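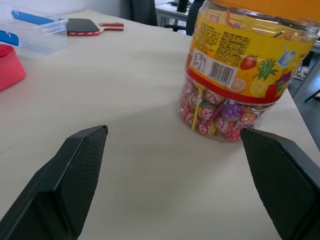
Wrist camera view, fingers open, lollipop jar at right.

October, Sunday, start 9:45

Grip pad comparison, continued. Crosshatch pads on both fingers, replacing the smooth set from the Vondráček order. Same arm, same controller, same wrist camera. Only the pads and the force limit change between runs.

Checked the camera first. Both fingertips stay in view with the gripper open, so tip position can be read straight off the video. The jar at this distance is cropped at the top, with only part of the lid or rim in view. For a top approach the arm has to back off before the lid can be located. Wenceslao wants the camera bracket tilted instead. Not doing that until the pad runs are finished, or the calibration has to be redone halfway through.

Pad notes:
Paddle by the handle: held at the low force setting, no rotation in the grip on lift. The smooth pads let it swing.
Jar by the side: label slid slightly under the pads at low force. Raised the limit, held. Wall flexed and the width reading drifted while it did. Need to log the width after settling, not at contact.
Clear container: skipped, lid not latched.

Controller dropped the connection twice during the jar runs. Log shows a timeout at 2000 ms both times. Restarted the Konilon driver and it stayed up for the rest of the session. Vratislav saw the same fault on the Surkstead arm and thinks it is the network switch. Swap the cable before blaming the switch.

Open: repeat the jar with the smooth pads at the raised limit, otherwise the comparison is worth little. Ask Povville if the crosshatch comes in a softer grade. Pads left mounted.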